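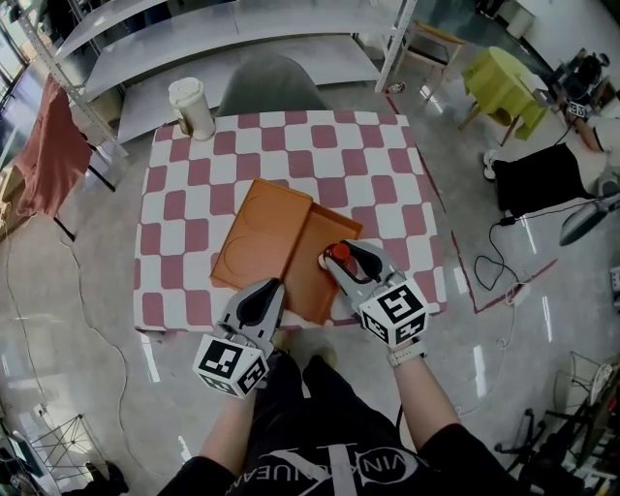
Orange tray on a pink-and-white checkered cloth.

Rurimska Voters' Forum
Minutes of the December meeting

Opened at 6:40 p.m. Chair presiding. Enough members present to vote. Apologies were received from the two members for the river ward and from the press liaison.

1. Minutes of the last meeting

Approved with one correction. Item 5 said the mayor's office "has released" the Skokari bridge contract. It had promised to release it. The contract has still not been seen by anyone in this group, and the secretary was asked to keep those two words apart in future.

2. Statement on the delegation to Huenchumán

The chair read out the statement issued by the mayor's spokesman. It says that the delegation traveled to Huenchumán for talks on road funding, that no meeting with Dendent was held or planned, and that people who say otherwise are trying to divide the city.

Members noted that the statement does not say who paid for the hotel. It does not say how many people went. It says "talks" four times and does not name one person who was talked to. A member for the market ward asked what a delegation from a city our size could learn about road funding over there that was not available by letter. There was no answer to this.

A member who supports the mayor said that a denial ought to be taken at face value until somebody brings proof, and that the radio station that started the story has been wrong before. The chair agreed that it has been wrong before. It was also pointed out that in the spring the same spokesman denied there was a bridge contract at all, and was announcing it by the summer.

Agreed: to write to the mayor's office asking for the travel dates, the list of travelers and the hotel bill. Reply requested within the month. The secretary does not expect one.

3. Skokari bridge

The city newsletter says that Dendent has put 200 people to work on the bridge. Two members drove out to the site on separate mornings and did not see anything like that number. One of them was told at the gate that most of the crew was "on the other side." The member then drove to the other side, which takes most of an hour with the ferry, and was told the same thing.

The newsletter also says that 900 households will save time on the trip to the clinic. The source for this was asked for in the fall and the answer was that it came from a study. The study was then asked for. The answer was that it is being formatted.

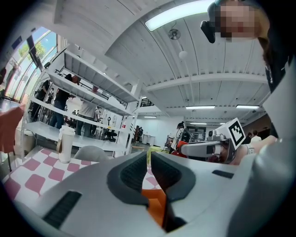
The member for the hill ward said the group is in danger of looking as if it opposes the bridge. Several members said they want the bridge very much and would like to see it built by whoever can build it, at a price the public can read. It was agreed that this should be said at the top of any letter we send on the subject.

A motion to call for work to be stopped until the contract is published was discussed for some time and failed. A motion to call for publication without stopping work passed, with one member abstaining on the grounds that it would be ignored either way.

4. Petition

864 signatures handed in at the last count. The clerk's office has said that 100 of these are doubtful but will not say which ones or what is wrong with them. The member handling the petition asked for this in writing and was told to come back after the holidays.

Agreed: to keep collecting, and to print the ward next to each name so that this particular objection cannot be raised again. Members accepted that a different one probably will be.

5. Invitation to the mayor's open evening

Questions have to be handed in beforehand and will be "grouped by theme." Some members felt that attending lends the thing more weight than it deserves. Others felt that an empty seat does no good either. Left to each member. Anyone who goes is asked to write down the exact wording of the answers.

6. Other business

The hall rent goes up in the new year. The letter gives improvements as the reason. The secretary will ask which improvements.

Closed at 8:25 p.m. Next meeting at the usual place.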